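I have been trying to throw away less stuff since March, and it's going... okay? My system is pretty simple. Everything that would go in the kitchen trash gets dumped out first, and then I get honest with myself.

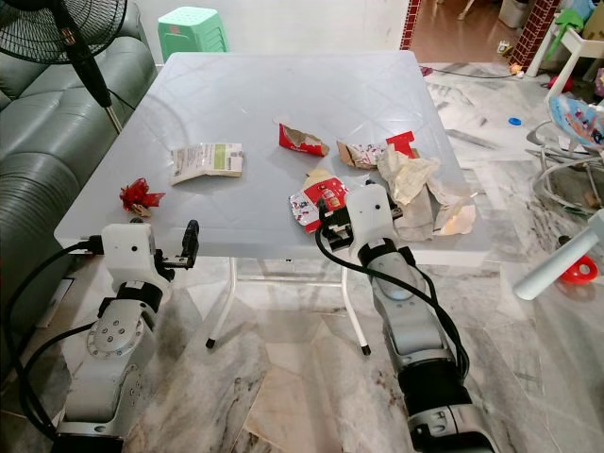
Trash on the white table, little red and white box included.

The first sort was a shock! I wrote down 140 pieces in one month, mostly snack packaging. I blame the Gruver market down the street, which wraps everything twice (even the lemons). So now I bring my own bags and buy rice and oats from the bins at Penov - cheaper too, and the guy lets me use old jam jars.

Paper is easy. The shiny crinkly stuff is what gets me, and gift season is the worst for it.

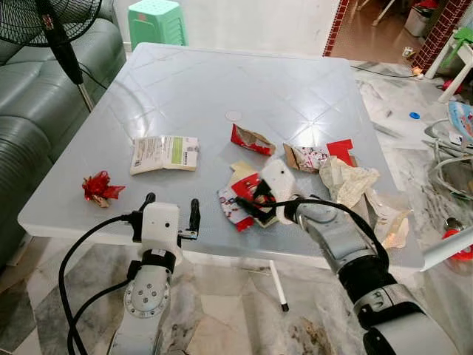

What I'm changing next

Coffee, mostly. I'm switching to Kaltano beans because they refill tins, and my goal is 40 pieces a month by summer. Wish me luck - I still really love chips.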